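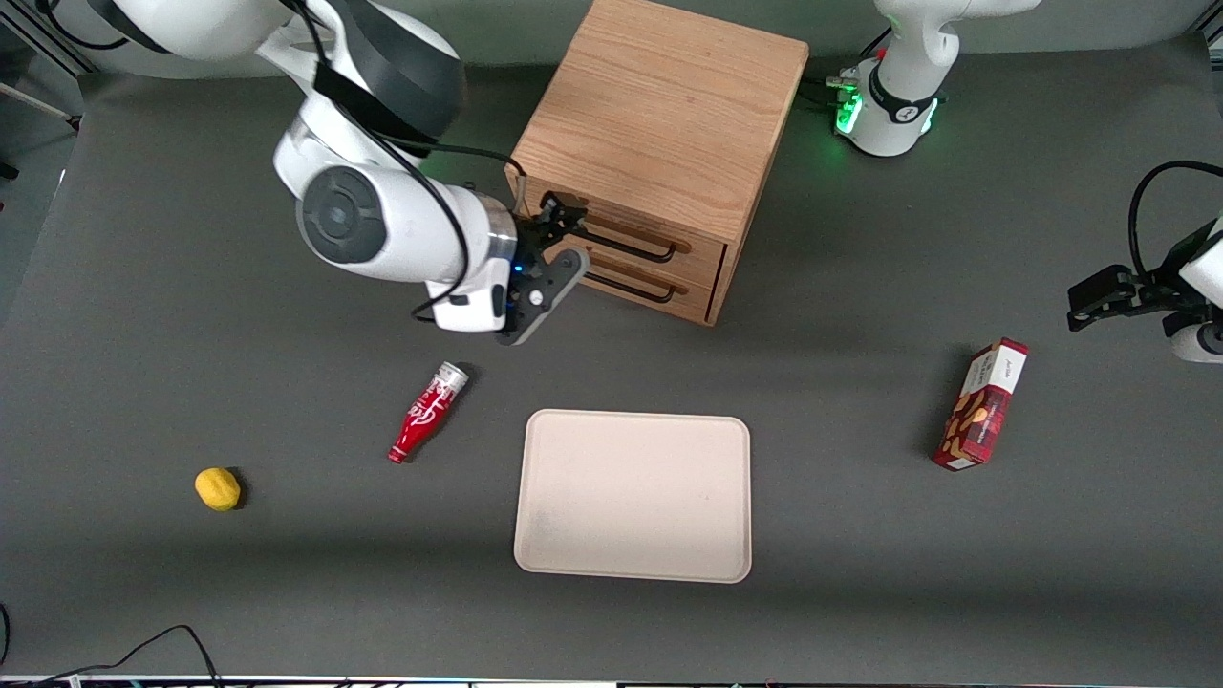 Tuesday, September 9, 2025

Shop notebook, two-arm table. Sándor Kelemen.

Drawer work today. Started with the right arm parked over the tray and the left arm over on its own side with the gripper facing in. Cabinet is at the back of the table, turned so the drawer fronts face the left front corner. Ran the startup check on both arms, both fine. The right one took two tries to home the wrist joint, same as last week. I wrote down the joint angles this time and put them in the shared folder under Ostness.

Goal for the day was to get the upper drawer to open without dragging the cabinet along with it. The long bar handles are easy to find and hard to hold well. If the fingers close near one end of the bar, the drawer racks and the whole cabinet turns a little. If they close in the middle, it comes out straight. So most of the morning was spent on the approach and very little on the pull.

Settings at the start:
Approach speed 33 mm/s for the last stretch before contact
Grip force limit 49 N
Control loop 1000 Hz
Pull distance 120 mm, stop on force

First runs had the fingers coming in too high. The top finger rode on the drawer front and the bottom one pushed on the bar. Lowered the approach point 4 mm and tipped the wrist down a little more. Better. With the tips right at the handle I stopped the arm and jogged it by hand to see how much room there was on either side of the bar. Not much. Any error in where we think the cabinet is goes straight into the grasp.

That brings me back to the cabinet position. We have been setting it by eye against a pencil line and then correcting in software, and the correction is different every morning. I want two stop blocks screwed to the table. Fernandes plans have a drawing for corner blocks that would do, but the screw spacing is for their own tabletop and ours is different, so the holes need to be moved. Will cut a pair from scrap.

Second problem is the cable on the right arm. It runs down the outside and hangs in a loop below the wrist, and with the new wrist angle the loop comes closer to the cabinet than I like. On one run it brushed the top and the force reading jumped enough to trigger the stop. Moved the upper tie about a hand's width toward the shoulder and took up the slack. No more false stops after that, but I did only a handful of runs. Check again with the arm at full reach, which is where it will be too short if I overdid it.

Objects for the put-away task stayed on the table the whole time: the Coke bottle lying on its side, the yellow lemon, the little red cookie box standing up, and the beige tray in front. Left them out on purpose, so the planner has to route around them while the drawer is being opened. The cookie box is the worst of them. It is tall and narrow and sits close to where the left gripper comes in. Umomier treats it as a cylinder, and the cylinder is fatter than the box, so the left arm takes a long way around for no reason. Should be entered as a box at the angle it is standing.

After lunch I went through the log from the drawer runs. Found that the recorder had stopped writing at sample 499 on three of them. Same number each time, so it is a buffer size and has nothing to do with the arm. Changed it in the config and restarted. The three short logs are marked, please don't use them for tuning.

Lower drawer: tried it twice at the end of the day. The gripper body clears the upper handle only if the upper drawer is fully shut. If it is open even a little, the wrist comes down on it. The sequence has to close the upper one first and check it. I have not written that check yet. Skivico has a drawer state example using motor current only – worth reading before I add another sensor.

To do:
Stop blocks for the cabinet, glue and screw
Re-check cable slack at full reach
Box shape for the cookie box in Umomier
Closed check on the upper drawer before going to the lower one
Ask who has the long 2.5 mm hex key, it is missing from the rail again

Arms parked and powered down at the wall switch. Left the cabinet where it is, please don't move it until the blocks are on.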